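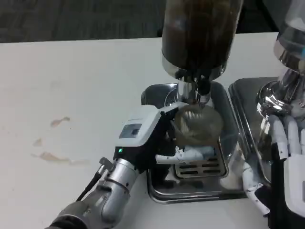
Coffee bar opening check, Presside Hall
12 April 2026
Checked by: Mercedes Cusi

Welcome back, everyone! The bar has had a good scrub since the March craft fair and I'm so pleased with how it's looking. Comments are under each item. Anything marked ACTION needs doing before we serve, and anything marked NOTE can wait until the next check.

1. Floor and walkways
Pass. The new mat behind the counter lies flat and grips beautifully – a huge improvement on the old one, which curled up at the corners. The path to the fire door is clear. Please keep it that way when the milk delivery arrives, even if you're only putting a crate down for a moment.

2. Plugs, leads and sockets
Pass, with a comment. All leads looked over from end to end, no splits or scorch marks. The lead on the Vurko kettle has been moved to the wall socket and no longer hangs over the sink.
NOTE: the extension lead under the counter has no label. I'd like every lead to have its test label where we can read it.

3. Grinders
Pass. Hoppers seated properly, lids on, switches working. Beans topped up from the Jafri bag (and it smells wonderful in there now). Switch off and unplug before you clear a blockage, every single time, and use the brush, never your fingers or a spoon.

4. Strainers and sieves
Pass. Mesh checked for broken wires by running a damp white cloth round the inside. One of the old tea strainers snagged the cloth, so it has gone in the bin and a new one is on the hook.

5. Hot water urn
ACTION. The tap drips if you don't push the lever fully back. Not a lot, but it leaves a hot puddle just where people put their hands. I've turned the urn off and taped a sign to it. The spare washer is in the drawer with the tea towels. Kettles only until it's fitted, please.

6. Fridge and milk
Pass. Reading was 3 degrees at the start and the same after the door had been opened a few times. Lovely to see the milk dated and in order, thank you to whoever did that!
NOTE: the door seal has crumbs in it again. A cotton bud and soapy water does the job.

7. Cups, lids and stock
Pass. 400 paper cups, 200 lids. That's fine for the open day, but we'll be short of lids if it turns cold and everybody wants theirs to take outside. I'll order more with the napkins from Kevthorpe.

8. Allergy information
ACTION. The folder still lists the old oat milk. The new carton has a different ingredients panel, so the page needs rewriting and the old one taking out altogether. Cake labels are all up to date and very clear.

9. First aid and burns
Pass. Box full, seal unbroken. The burns poster is back up over the sink at eye level – cool running water for 20 minutes, and no butter, whatever your gran told you.

10. Fire blanket and extinguisher
Pass. Both on their brackets, pin in place, needle in the green.

Result: 8 passed, 2 to put right (urn tap and allergy page). Initial the sheet by the door when yours is done and I'll come and take the sign off the urn.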